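How to Clean and Condition a Light Leather Seat at Home

Posted 10/29/22 in Furniture Care, Grironitz Home Notes

Cream, ivory and pale gray leather shows everything. Blue jeans leave dye on it, hands leave oil on the arms, and quilted stitching collects crumbs and skin dust that a quick wipe will not reach. A regular cleaning takes less than an hour of work, plus drying time, and the supplies are cheap.

These steps are for finished leather, the kind sold on most chairs, sofas and benches. Do not use them on suede, nubuck or unfinished aniline leather. To check, put one drop of water on a hidden spot. If it beads, the leather is finished. If it soaks in and leaves a dark mark, stop and get a cleaner made for that type.

What you need

Four microfiber cloths
A soft brush, such as a horsehair brush or a clean makeup brush
A vacuum with an upholstery tool
A spray bottle that holds 500 ml
Distilled water
Leather cleaner. I use Stimix, but any pH-neutral one will do
Leather conditioner. I use Endeo cream, the unscented one

Wash new cloths once before you use them, without fabric softener. Softener leaves a film that streaks on pale leather. Wash colored cloths separately the first time as well, in case they bleed.

Clear the seat and the floor next to it before you start. Remote controls, chargers, shavers and other hard plastic things can scratch the finish if they get dragged along with a cloth, and it is easy to miss one that has slid down beside a cushion.
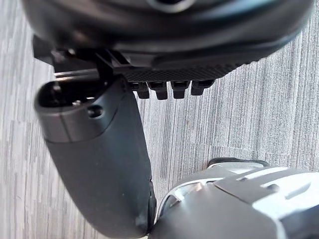 Step 1: Vacuum

Use the upholstery tool and the lowest suction setting. Go along each seam in one direction, then come back the other way. On quilted leather, hold the tool flat and let the brush part do the work. Pull loose cushions out and vacuum under them.

If grit stays in the stitching, loosen it with the dry brush and vacuum again. Grit that is left behind turns into fine sandpaper once the cloth is damp.

Step 2: Mix the cleaner

Pour 200 ml of distilled water into the spray bottle and add two capfuls of cleaner. Swirl it, don't shake it, or you will be spraying foam. If your cleaner comes ready to use, skip this step. Follow the bottle if it gives a different ratio.

Tap water is all right in a soft water area. Ours is hard and it left faint rings on the arms, so I switched.

Step 3: Test a hidden spot

Spray a little on a cloth and rub the back of the seat near the floor. Wait 20 minutes. Look at the leather and at the cloth. Gray dirt on the cloth is fine. If you see the color of the leather coming off, the finish is worn and needs repair before it is cleaned.

Step 4: Clean one panel at a time

Spray the cloth, never the seat. Work in small circles with light pressure and finish one panel before moving to the next. Fold the cloth to a clean side often. Go back over each panel with a cloth dampened in plain water, then a dry one.

For the quilting, spray the brush and work along the stitching, then blot. Don't scrub across the thread — it frays, and on cream thread the fuzz picks up dirt very fast.

A microfiber cloth used on the seat should stay a seat cloth. If you also wipe down grooming tools or other handheld devices in the same room, set aside a separate cloth for them, in another color if you can. Clipper oil is hard to get out of pale leather.

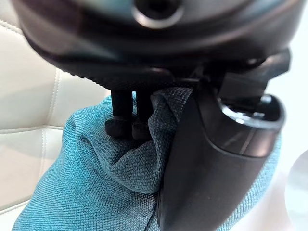

Step 5: Let it dry

Leave the seat alone until it feels dry everywhere, including the stitching. Our room sits at about 71 degrees and the seat is ready by evening if I start in the morning. Keep heaters and hair dryers away from it, and close the blinds if the sun comes straight in.

Step 6: Condition

Put a coin-sized amount of conditioner on a dry cloth and rub it in thinly. More product does not help. It sits on top and goes tacky. Let it stand for the time given on the label and buff with a clean cloth.

How often

Vacuum every week or two. Clean every three months, or sooner if you can see a gray line where heads and hands rest. Condition twice a year. I do one of those in September, before the heating comes on and the air gets dry.

Stains

Denim dye: Try the cleaner first. If it does not lift after two passes, use a dye transfer remover made for leather.

Ballpoint ink: Blot, do not rub. Older ink usually needs a professional.

Grease: Cover with cornstarch overnight and vacuum it off. Repeat if needed.

Do not use baby wipes, vinegar, dish soap or melamine sponges. The sponges are the worst of these on a light finish, and the dull patch they leave cannot be buffed out.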